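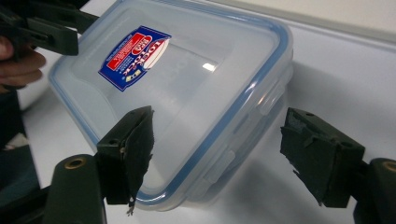 A Lock & Lock food storage container with its product sticker on the lid.

PAIVA – The Plokeria Community Kitchen will lend clear food storage containers to households free of charge beginning Tue 24 October, the kitchen's board has announced.

The program, called Billum, allows residents of Paiva and neighboring Pisasstead to borrow up to 10 containers at a time for storing leftovers, dry goods and meals prepared in the kitchen's evening classes. A library card or a recent utility bill is enough to register. No deposit is required.

Plokeria has set aside 1,860 containers for the first season. They come in several shapes and sizes, all with lids that close tightly. Clear boxes were chosen so that borrowers can see what they have on hand without opening each one.

"People told us they were cooking more at home and then losing half of it at the back of the refrigerator," said Ruth Tello, director of the kitchen. "They had mismatched lids, old takeout tubs and bags with no date on them. A box with a proper lid is a small thing to offer, and it was the thing they asked for most."

Containers may be kept for 14 days and renewed once at the front counter. Borrowers are asked to wash each box and lid before returning it, and to bring the two parts back together. Lids should be washed by hand with mild soap. Where a lid has a removable seal, the seal should be left in place – kitchen staff will take it out and clean the groove after every loan.

Product stickers will be removed before a container is lent for the first time. Each box will then receive a plain label with space for the contents and the date. Labels may be written on in pencil or washable marker.

Dagmar Machala, who oversees lending, said that worn or damaged items should be returned with the rest. "If a lid cracks or a flap snaps off, bring it in and tell us," Machala said. "There is no charge for ordinary wear, and we would like to keep the damaged ones out of circulation."

Billum follows a trial held last spring with 2 of the kitchen's cooking classes. Participants in the trial asked for a longer loan period and for more of the shallow sizes, and both changes have been made.

A free session on storing soups, cooked grains and cut vegetables will be offered on the opening day at 6 p.m., led by cooking instructor Boris Oravec. Seating is limited and registration is recommended. Further sessions will be scheduled through December, including one on packing holiday leftovers.

Containers can be picked up and returned at the Plokeria front counter during regular kitchen hours. Larger groups, including schools and clubs, should make arrangements in advance.

Media contact: Ľubica Dvořáček, Communications Office, Plokeria Community Kitchen, Paiva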